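Changing the fingers on the left arm

The left gripper on our two-arm cell had been getting worse for a while. It would close on a chopstick, lift it an inch, and then the chopstick would roll out. The right arm had no trouble with the same job. I put up with it through most of January and finally set aside a Thursday afternoon to deal with it.

We call the cell Midside. The name was on the first wiring drawing and it stuck. It has two arms, a white table, and a camera on the left wrist. The work is small household stuff, mostly putting utensils in a drying rack, and it runs on software that Kidus Lencho maintains. I look after the hardware.

The first thing I did was pull the log. The left gripper had 952 closes on it from the last set of pads. I usually change them at 1,000, so it was close to due anyway. The right one had been done more recently, which explains the difference.

Getting the old pads off is the slow part. They're glued, and the glue gets into the corners. I used a plastic scraper and then alcohol on a rag, and went over each finger until the rag came away clean. Don't use a metal blade for this. I did once and left a groove that caught on everything for a month.

The new pads came from Prirka. They're a little softer than the old ones and a little thicker, so the closed position has to be set again. I close the gripper slowly with a strip of paper between the fingers and stop when the paper drags but still pulls out. Then I save that as zero. It took me 3 tries because I kept forgetting to save before cycling power.

After that I did the cables. The one on the left wrist had worked its way around and was pulling tight whenever the arm reached across the table. I took the tie off, gave it a bigger loop, and tied it again farther back. The wrist camera has its own screws, and 2 of those were loose. I would not have noticed except that I had my hand on the bracket while moving the cable. A loose camera means the calibration is off, so I tightened the screws and ran that again too. Ademir Guerra wrote the calibration script and it still prints its messages in whatever order it likes, but the numbers were fine.

I also went around the bolts on both arms with the small torque wrench. Nothing had moved. I wrote it down anyway — the one time I skipped the bolts at Letari, where I used to work, we lost a morning looking for a rattle.

For testing I don't use anything special. Chopsticks are good because they're thin and they roll, and a spoon is good because the weight is all at one end. If the spoon swings in the fingers, the pads are not gripping evenly. I leave other things on the table while I test, so the arms have to work around what's normally there.

I start at quarter speed with one hand on the stop button, one arm at a time, and then both together. The thing to look for with both is whether the elbows and cables keep clear of each other when the arms reach in to the rack from opposite sides.
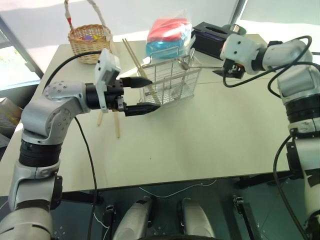
Next on the list is the floor cable, which I want in a proper cover before the chair wheels find it. I have one ordered from Nigatu. When it gets here I'll also put new pads on the right gripper so the two sides match, and start both counts from zero.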